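Ticket 136: Newsletter sign-ups from the Prevbridge site not reaching the mailing list
Opened by: Mortimer Nguyen-Tran
Status: Resolved

What was reported

Hello all, and thank you for your patience while I write this up properly. In early December the folks at Pettigrew wrote in to say that people were filling out the newsletter form, seeing the thank-you message, and then never getting the welcome email. They were very kind about it, which I appreciated, given that their winter sale was coming up and they had been promising a coupon to every new subscriber (a generous one, too!).

I signed up with my own address over breakfast and sure enough, no email, nothing in spam, and no sign of me in the Dumarov list. The form itself was saving entries just fine, so every name was safe in the site database, and I wrote back right away to tell them so.

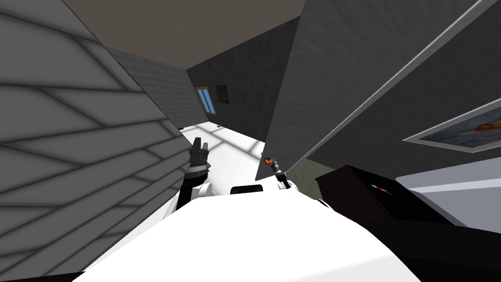

Will subscribers who signed up during the outage have to fill out the form again?
Everyone who signed up is still saved on the site, so we can import them into Dumarov ourselves and the welcome email will go out on its own.

What I tried

First I cleared the site cache and sent the form again from a private window. Same result. Then I turned off the Greltuvetti form plugin and turned it back on, which has helped us with other odd behavior in the past, but I had no luck with it this time. I also looked through the mail log for over two hours, and I can tell you that there is a great deal of mail log.

What finally gave it away was the connection page in the plugin settings. The list name still looked right, but the access key next to it was an old one. We had replaced that key during the fall cleanup and I had updated it on the main site and clean forgotten the newsletter form, so that one is on me, and I'm sorry for the trouble it caused.
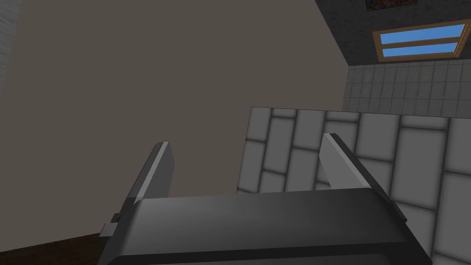 How it was fixed

1. Made a new key in Dumarov and pasted it into the form settings.
2. Saved, then picked the list again from the menu (it goes blank when the key changes, so please check it).
3. Sent 2 test sign-ups. Both showed up on the list, and both got the welcome email with the coupon.
4. Exported the missed entries and imported them with the "send welcome" box checked.

Pettigrew has written back to say the coupons are arriving. I've added the newsletter form to our key replacement checklist, and I'm closing this one now, but do reopen it if you hear from a subscriber who was left out.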